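A Day of Grippers: Visiting the Jinora Open Lab

I had been meaning to get to one of the Jinora open labs for a couple of years, and this October I finally did it. The lab is on the second floor of an old print works, up a ramp wide enough for a forklift, and by the time I arrived at 9:30 the coffee was already gone and every bench had people leaning over it. I couldn't have been happier.

If you haven't been, the idea is simple. Jinora puts its test benches on show for a day and lets visitors try the hardware. You sign a sheet, you get a badge, and then you can pretty much wander up to anything with a green tag and ask for a turn. There were 11 benches open this time, split between two rooms. The front room was arms and controllers. The back room was grippers and cameras, and that's where I spent most of my day.

First stop: the controllers

I started in the front room, mainly to be polite, and ended up staying an hour. The bench I liked best had two ways of driving the same arm. One was a handheld leader arm, a small copy of the big one that you move with your own hand while the big one follows. The other was a box with two sticks and a knob, sold under the name Nadska.

I've used stick controllers for years and assumed I would do better with the one I knew. Wrong! With the leader arm I was stacking cups within a few minutes. With the Nadska I was much steadier on straight moves (it has a lovely slow mode, and you can lock an axis with your thumb), but anything that needed a twist of the wrist took me three tries. The staff said most visitors find the same thing, though people who fly model helicopters tend to love the sticks.

One tip if you get a turn on a leader arm: rest your elbow on the bench. I didn't, and by the end my hand was shaking and so was the robot.

The cameras

The camera corner was smaller than I'd hoped. Two wrist cameras and one fixed one, all feeding the same monitor, with a switch so you could cut between them while somebody else drove. I had a go at picking up a spoon using only the wrist view, then only the fixed view. Wrist view is wonderful for the last inch and hopeless for everything before that. The fixed view is the other way around. With both up side by side I got the spoon first time, and the woman waiting behind me applauded, which was kind of her.

They also had a box of clip-on lights to show what glare does. Point one at a shiny spoon and the depth picture fills with holes. I'd read about that plenty of times, but watching the holes crawl around as you move the lamp is a different thing, and I played with it for far too long.

Grippers, at last

The main event for me was the comparison bench in the back room. Jinora had set out three grippers with the same mount, so they could be swapped in a few minutes with a hex key:

The Kimonico, a two-finger parallel gripper with hard fingers and a fast close.
The Imai, also two fingers, but with soft pads and a force limit you set from a dial.
A suction head with no name on it, built in the lab.

Each one got the same objects: a sponge, a mug, a tin can, a paperback and a dinner plate. You drove, a member of staff wrote down the result, and a sheet on the wall kept the running score. When I left it stood at 2,569 attempts, counting the ones the lab had logged before the doors opened.

The can was easy for everyone. The paperback was a surprise, as the suction head lifted it by the cover and the rest of the book swung open underneath, pages flapping, to great cheers. The sponge went to the Imai, no contest. The Kimonico got hold of it too but squashed it flat.

The mug made me change my mind about something. I had always thought soft pads were the safe choice for anything you'd mind breaking. But on a handle, the pads gave a little and the mug rotated as it came up. The hard fingers just held it. I went back and tried it four more times to be sure, and the Imai turned the mug on three of them. A slightly higher force setting helped, though not completely.

I asked what the swaps cost in setup time, as that's my own headache at work. They told me each gripper carries its own calibration file, and the bench had been through 174 swaps since it was built. The mount pins showed hardly any wear, and I took a good long look.

Plates

The best part of the afternoon was the dish bench. The task is putting plates into a wire rack, and it looks like nothing until you try it. Plates are thin at the rim and heavy in the middle, and the slot gives you very little room. Come in a few degrees off and the rim catches the wire. I managed it on my second go and was absurdly proud.

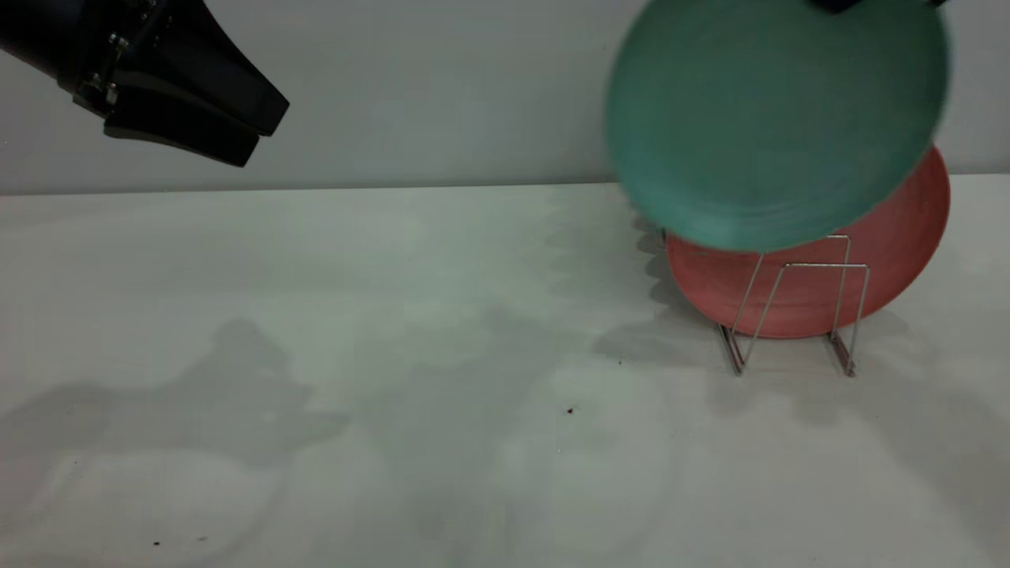

Why is it harder to put a plate into a rack than to pick one up?

Picking up forgives a lot of error, because the fingers can close on the rim almost anywhere and pull the plate into line as they grip. Going into a slot, the plate has to be at the right angle and the right spot at the same moment, and any slip in the fingers shows up much larger at the far edge.

The people running the bench had plenty to say on finger shape. Their feeling is that flat tips work best on rims as long as the approach is square, and that a thin rubber strip does more good than a stronger motor. They had 272 plate runs on file with the strip on and were halfway through repeating the set without it. I'd love to see those numbers when they're finished.

Practical notes

Go early if you want time on the dish bench, as the line was out the door after lunch. Wear flat shoes. The back room gets warm with all the power supplies running, and the only water is downstairs by the bike racks. There's a quiet hour from 4:00 when the crowd thins out, and you can get second and third turns on nearly everything.

I came home with two pages of scribbles, a sore elbow and a sample strip of the rubber, which is going on our own gripper first thing Monday.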